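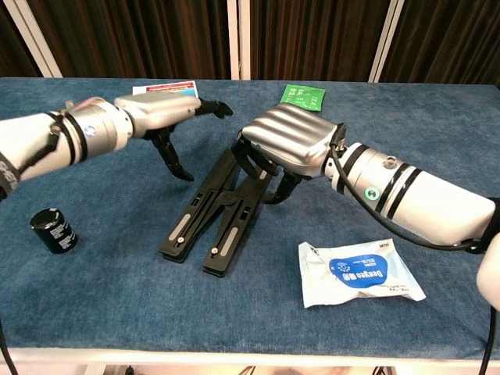
About > Who We Are > Welstead Desk Goods

Filed under: Our Company

Welstead sells small things for desks and travel bags: folding stands, wipes and tissues, card holders, cans and sachets of one kind or another. Ulla Wikström started the business in Derside with 3 products and a rented counter. The catalog now lists 188, and last year we shipped 3,008 orders.

Folding stands are what most customers come to us for. We look for ones that fold down to something you can slide into a bag - long legs, a simple linkage, no loose parts to lose. Chunhua Qian runs product selection and opens and closes each new stand 200 times before it goes in the catalog. If the hinge gets sloppy, we send it back.
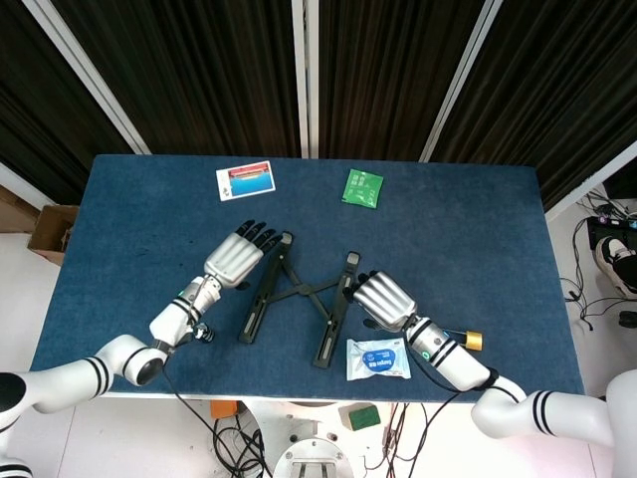
A black folding stand on the blue-covered table, with a few small packets and a card.

Orders placed before noon leave the same day. We pack on weekdays and restock on Thursday, so a product marked "out" on Wednesday is often back by the end of the week. Schools and offices can order by the box - write to Chunhua for a price list.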